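Flustix workroom, Stustutow: progress to the end of September

Hello Lucie, and hello to everyone at Gronmont who gets this forwarded. You asked for a page or so on how the room is coming along and what's left of the money, so I'll do the room first (much more fun) and put the money at the end.

When I last wrote we had the keys, a radiator that banged, and not a lot else. We've now got somewhere you could bring people. The walls are done, the shelving is up, and the table has finally arrived after all that back and forth with Radu over the delivery slot. They wanted to bring it at 7 in the morning, the building doesn't open the goods door until 8, and it took five emails to get those two facts into the same conversation. It did come in one piece though! We'd been warned it might have to come up in two halves with a join down the middle, and I'd have hated that, as small bits always find their way into a join. 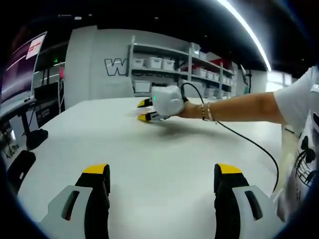
The new white table, September.

I did wonder whether white was a mistake. Taha Tahiri argued for it from the start and I argued for grey, mostly on the grounds that I know what my mug does to a white surface. He won, and I'll admit he was right. Our work is nearly all small pale things, sorted and handled one at a time, and what you want under them is a plain top with plenty of elbow room. The smooth finish also wipes down in a minute at the end of the day. We've agreed no mugs on it, and there's a windowsill for those.

The size is the other thing I'm pleased about. Two of us can work without knocking into each other, and we can leave a job set out at one end while something else goes on at the other. In the old place everything had to be cleared away by lunchtime for the next lot, which meant a good 20 minutes of putting out and putting back every single day. I don't miss it.

The shelving is the tall metal sort with plenty of tiers, and it's close enough to the table that you don't have to walk far with your hands full. I'd originally drawn it on the opposite wall in the plan I sent you (the one with the coffee ring, sorry), but the door swings that way and Taha spotted it before the fitters did. We haven't finished labelling. I started with a system based on who uses what, gave up on it after a week, and have gone over to one based on size. I'll send you the list once it has stopped changing. 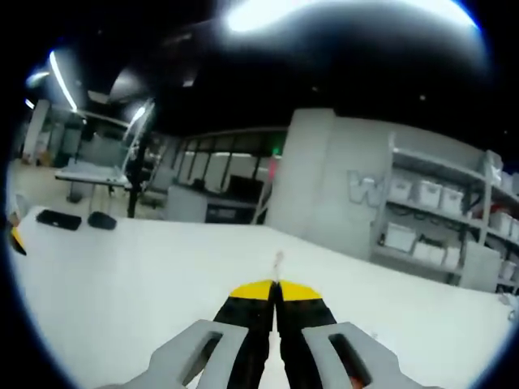

We kept the big W, by the way. You asked in your last email whether the lettering would be painted over, and the answer is no. The decorator quoted separately for covering it and I thought the money was better spent on lighting. People have already started giving directions by it ("go past the W"), so I suspect it's staying for good.

Lighting is the bit I'm less happy with. It's fine for general work, but when you lean over the table you put your own shadow right where you're looking, and for fiddly pieces that gets tiring by the afternoon. I've borrowed a lamp from upstairs for now and I'd like to buy a proper one out of the contingency, if you're happy with that. A simple yes by email will do.

As for the work itself, we've been through 170 pieces since moving in, each one set out, checked and put away again. That's slower than I promised in the spring. Some of it was the late table, and some was me being too hopeful about how quickly we'd settle. The last fortnight has been a lot better, and Taha reckons we'll be back on schedule by the time of your next visit. I'd say a week after, but we'll see which of us is the optimist. 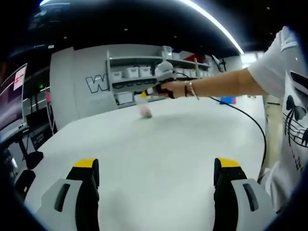 One practical matter is cables. There are only sockets along one wall, so anything plugged in has to trail a bit, and I'd like that sorted before we have visitors in any number. The electrician has been to measure up and wants to put a floor box near the table. His quote is due shortly and I'll pass it straight on.

Now the money. The table and shelving together came in a little under what we'd put down. Delivery was over, and the decorating was exactly as quoted. Overall we've got around 5 per cent of the fit-out budget left, and the lamp and the floor box would both have to come out of that. Receipts are in the shared folder, all except the one for the shelf brackets, which I'm still chasing.

Still to do: finish the labels, sort out the sockets, get the second set of keys cut, and find some stools at the right height (the ones we brought with us are too low for the new table). If Gronmont has any spare ones in a cupboard, please shout.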